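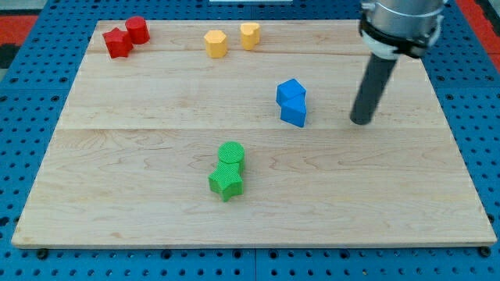
Budgeting a second bench cell for block sorting - what am I leaving out?

Asked in: Small automation and lab equipment
Tags: budget, end tooling, bench, spares

We run one small arm over a perforated bench and use it for sorting trials. The parts are coloured wooden blocks on a maple board, and the arm moves them with a plain round rod. No fingers, no suction. The task is to bring blocks of the same colour together by pushing.

I have been asked to cost a second cell that gives comparable results to the first. The arm is settled, same model and same supplier, so please don't suggest alternatives. What I need help with is the rest. Current list:

- pegboard bench top
- wrist clamp and rod
- board, made up to the same size
- one set of blocks
- overhead camera and bracket
- cabling, emergency stop, power strip

Trandico quoted 1,017 for the bench top and frame, delivered, without tax. Terkico can do a similar top for less but want the hole spacing confirmed in writing, and I have no drawing of ours. The clamp was a Geerts part on the old order.

Questions. Is it worth paying for a matching top, or does only the board matter? How many spare rods should go on the first order? And does anyone budget for blocks as a consumable? Ours have differing surfaces already, the green ones are finely crosshatched and the others smoother, and I don't know whether to copy that or buy one uniform set.

Approval round is in January, so I would like to have figures before then.

Answer 1 (accepted)

Taking the questions in order.

Bench top. The blocks never touch it, so the surface finish is irrelevant. The hole spacing is relevant if you intend to move fixtures between cells. Measure across ten holes centre to centre, divide by nine, do it in both directions and send Terkico that. Measure the hole diameter with a drill shank, not a ruler. If they will sign off on the pitch I would take the cheaper top and put the difference into the board.

One point on colour. Your present top is blue and so are two of your blocks, in a very similar tone. If the camera picks blocks out by colour alone, you will be masking off everything outside the board, and a block pushed over the edge will be hard to find automatically. A grey or black top removes that problem but then the two cells are no longer the same. Decide which you want before you order, as repainting perforated board is slow and fills the holes.

Board. This is where I would spend. Yours is made from joined planks, with two seams running across it. Any step at a seam will catch a block being pushed over it, particularly a star or a pentagon. Ask for the joined board to be flattened after gluing, not before, and state a maximum step at the seam on the order. Order 2 boards from the same batch and keep one flat in store. Seal both faces or neither.

Rods. I would order 3. They are cheap compared with the downtime. Specify straightness and the tip radius, and note how far the rod projects from the clamp. With a long rod set at an angle a small slip at the clamp becomes a large error at the tip, so add a setting block to the list for checking the tip after each rod change. Any workshop can make one.

Blocks. Yes, treat them as a consumable. Corners round off, and a rounded star turns differently from a sharp one when pushed. I budget 3 sets per cell per year and retire a set whole. As for the texture, a crosshatched block and a smooth block will not slide alike. If you want results comparable with cell one, copy it. If you want clean data, replace both sets at once with uniform ones and note the change.

Missing from your list:
- calibration target for the camera
- fixed lighting (daylight from a window will shift your colours through the afternoon)
- bolts and washers for the board, plus a few spare
- edge stops, if you don't want to pick blocks off the floor
- carriage on the arm
- someone's time to commission it, which in my experience costs more than the bench

Answer 2

We got our clamp from Prundent and it was fine. Lead time was longer than they said. Don't buy the cheapest pegboard, it sags in the middle.

Answer 3

Mostly agree with the accepted answer, except on the spare board. Wood moves with humidity, and a board kept in a store room will not match one that has sat under lights for a year. I would buy one, and write the maker's name and the dimensions on the underside so that it can be repeated.

Also check whether the Trandico price includes levelling feet. On our quote they were a separate line - easy to miss - and without them you will be packing the frame with card.

Comment from the asker

Thanks. Pitch measured and sent to Terkico. Feet were not included.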